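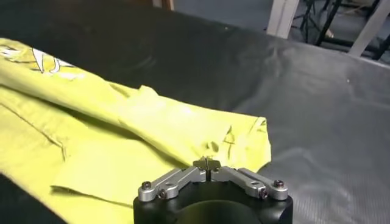 Bright yellow-green fabric with a white print, on a black surface.

Tivine Color Liquid Detergent, 33-load bottle

Tested in a front-loading machine with a 20-minute quick program and a standard cotton program, both at the cold setting. The water here is moderately hard. No softener was used, and the dryer stayed out of it; all loads went on a line indoors.

Dosing
The cap has two molded lines, one for a normal load and one for a heavy load. The lower line is hard to read once the cap has residue in it, and the plastic is tinted enough that a pale liquid does not show well against it. I ended up marking the outside with a paint pen. The spout self-drains into the neck, so the bottle stays clean on the shelf. The older Flultetti bottle I had been using leaked down the threads from the first week.

Stain removal
Cotton swatches were stained with coffee, tomato sauce, olive oil and grass, then left overnight. On the cotton program, coffee and tomato were gone after one wash. Grass left a faint outline. Oil was the weak point — a visible ring remained on every swatch, and a second wash only reduced it. Rubbing a little detergent into the oil beforehand fixed the problem, but the label does not mention pretreating at all.

On the quick program, only coffee came out fully.

Color retention
Strong yellows and greens tend to go dull before dark colors do, at least by eye. After repeated cold washes, a lime cotton shirt kept its color well against an unwashed piece cut from the same fabric. A red one faded slightly at the seams. Printed areas did not crack, although I turned everything inside out, so credit for that is shared.

Rinsing and scent
Suds were low. At the heavy line, the quick program left a slick feel on thick towels, and an extra rinse cleared it. At the normal line there was no residue. The scent is mild citrus and mostly fades on the line. Kurinance sells an unscented version under the same name, which I have not tried.

Cost
The bottle came from Jaiswal, the discount store, at a little under the price of the Flultetti. Per load the gap is small, and it disappears if you pour to the heavy line out of habit.

Verdict
Good for colored cottons with everyday dirt. Kitchen aprons and anything with grease on it need pretreating or a stronger product. Four out of five, with a point off for the cap.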